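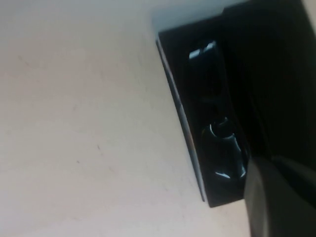 Pale work surface, seen close up.

Search products, news, downloads Go

Cliris ships first valve order to Neterik

Company news. Cliris has completed the first export order of stainless steel ball valves for Neterik, a contractor building a water treatment plant near the coast. Order is 2000 pieces, mixed sizes, 2 inch and under. All valves left the factory in February, on schedule with the contract.

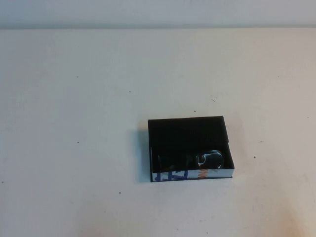 GREREN, February - The buyer's inspection team was at our plant for final acceptance before loading. They checked the material certificates first, then the casting shop, then went to the test bench. Shell test and seat test were both witnessed. 80 valves were picked by the buyer from the finished stock, all passed. Two had scratched paint on the handle and were swapped out the same afternoon.

Neterik also asked for a change to the packing. Last supplier used loose bags in a carton and the threads got damaged at sea. So now: end caps both sides, each valve wrapped, cartons on fumigated pallets, shipping marks on two faces. Packing list goes inside and outside the crate. Our warehouse team worked late to get it finished, thanks to all of them.

Sial, our forwarding partner, handled the booking and customs papers. Containers were sealed at 9 p.m. and moved to port overnight. Bill of lading copies have been sent to the customer allready.

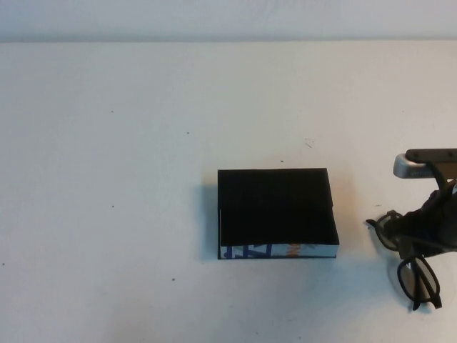 Samples for the next project are now in preparation. Neterik wants to look at our three-piece valve, with the full set of seat and seal materials, before placing a second order. Small parts like these go out by courier and the outer look matters to some buyers, so we are considering a flat black box, plain top, close to the size of a small book. Logo or no logo not decided yet. Sample price will be refunded against the order, same as usual terms. Drawings can be sent ahead by email if customer's engineers need them for the pipe layout.

Cliris makes ball, gate and check valves for water, chemical and general industrial use. OEM marking available. Lead time depends on size and quantity, please ask with your full spec (size, pressure class, end connection, media, temperture). Quotes normally go out next working day.

Press and sales contact: use the inquiry form on this site.

We use cookies to improve your visit. Accept Settings

Related news
Cliris adds second pressure test bench
Gate valves for Sial warehouse fire line
How to choose seat material for hot water service
Greren plant holiday shipping notice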